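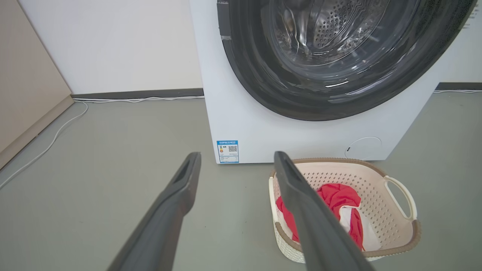

Pokatska, 20/03/2021

Asunto: Re: Agua que no sale y la tapa redonda de abajo

Estimados compañeros de la lista:

Gracias a Rodel por su respuesta, que me ayudó mucho. Pido perdón por mi español, lo escribo despacio y con diccionario, pero algunas palabras de lavadora no están en mi diccionario. Copio primero lo que él escribió, para quien no recibió el mensaje anterior:

> El mensaje de Rodel Cabrera decía:
>
> Minttu, antes de llamar al técnico mira el filtro. En las de carga
> frontal suele estar abajo a la derecha, detrás de una tapa. Apaga
> la máquina, desenchufa, pon una bandeja baja y trapos, y abre poco
> a poco. Cuando deje de caer agua, cierras, vacías la bandeja y
> abres otra vez. En mi casa de Ridevura tuve que repetirlo 4 veces.
> ¿La tuya tiene tapa cuadrada o redonda? ¿Y está pegada al suelo o
> tiene un hueco debajo?
>
> Un saludo,
> Rodel

Contesto por orden.

La tapa es redonda y se nota muy poco, porque es del mismo blanco que el frente. Yo viví más de 2 años con esta máquina y pensaba que era un adorno. Tiene a la izquierda un punto oscuro muy pequeño, y supongo que allí se mete la punta del destornillador, pero no quiero hacer fuerza antes de preguntar. ¿Alguien ha abierto una tapa así? ¿Se gira o se tira hacia fuera?

En cuanto al suelo: la máquina está apoyada directamente, sin hueco. Por eso mi bandeja de horno no me sirve, el borde es más alto que la salida del agua, según he medido. En la tienda Emska venden una bandeja muy plana, pero ahora no la tienen. He pensado en inclinar la lavadora un poco hacia atrás y poner una madera debajo de la parte delantera. Mi vecina dice que esto es mala idea si estoy sola.

También me preocupa el cable blanco que va por el suelo, junto al rodapié, a la izquierda de la lavadora, y después cruza en diagonal. Si sale mucha agua, llegará hasta él. Voy a recogerlo antes de empezar. A la derecha hay otro cable corto, también blanco, que voy a levantar igualmente.

El señor Chidiac me escribió en privado que la goma de la puerta también guarda monedas y horquillas. La limpié ayer con un trapo y vinagre: encontré un botón y bastante pelusa gris. El tambor lo dejé abierto toda la noche y el olor es menor, aunque no ha desaparecido. El problema del agua sigue igual, al final del programa quedan más o menos dos dedos.

Mis preguntas son entonces:

1. ¿Cómo se abre la tapa redonda sin romperla?
2. ¿Es necesario inclinar la máquina o basta con toallas viejas?
3. Después de limpiar el filtro, ¿hago un lavado vacío, y a qué temperatura?

Si alguno tiene el manual en papel de un modelo con esta tapa, le agradecería una copia de la página del filtro. El mío se perdió en la mudanza de mayo.

Muchas gracias por su paciencia.

Saludos cordiales,
Minttu Kinnunen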